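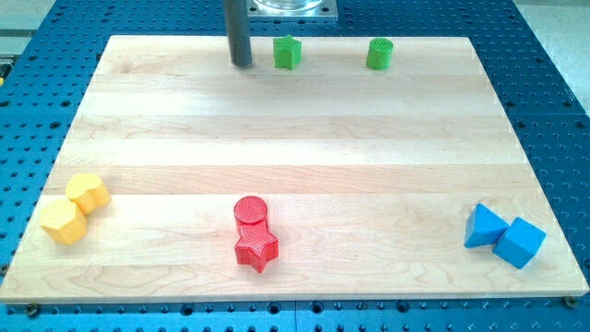
Colored blocks set out in pairs on a maple-toned board.

Skarkari > Makers > Interviews

June 23, 2021

Hadiza Garba has been making sorting blocks for 11 years, and for the first four of them she made only red ones.

"It was the paint I had," she says. "A neighbor gave me a big can of it. I sold red blocks at the Irnunby market until the can ran out."

She now works in four colors: red, yellow, green and blue. They are sold in pairs, and most customers take one pair of each. Garba packs them in cotton bags at a bench by the back door of her shop, and she kept packing while we talked.

The shapes came later than the colors. The star was requested by a preschool teacher, Getsemaní Esquivel, who wanted something a child could recognize by feel.

"I told her a star was a pain to sand," Garba says. "It still is. All those inside corners. I do them with a folded strip of paper, and I do them last."

She likes to see a set laid out on plain wood before she decides a color is right. Pale boards are best for this, in her view, although strong light can wash them out.

"Yellow is the hard one. On a light board, a weak yellow just goes away. I mixed it darker three times before I was happy. Green was right the first day."

I asked whether children really sort by color first. Esquivel, who has used the blocks in her classroom since January, thinks it depends on the child.

"Some make pairs right away," she says. "Some want one long line. I had a boy who put a block at each corner of the rug and wouldn't let anyone move them. I don't correct any of it."

Garba finishes 60 blocks in a good week. Her order book stood at 705 when I visited, and she has asked Chibuzor Oyewole to help with sanding through the summer. He is learning on the squares.

"He wants to try a star," she says. "He can wait."

Interview by Uchenna Anozie

Contact | Copyright Skarkari | Back to top

We use cookies to remember your settings. By continuing to read, you agree to their use.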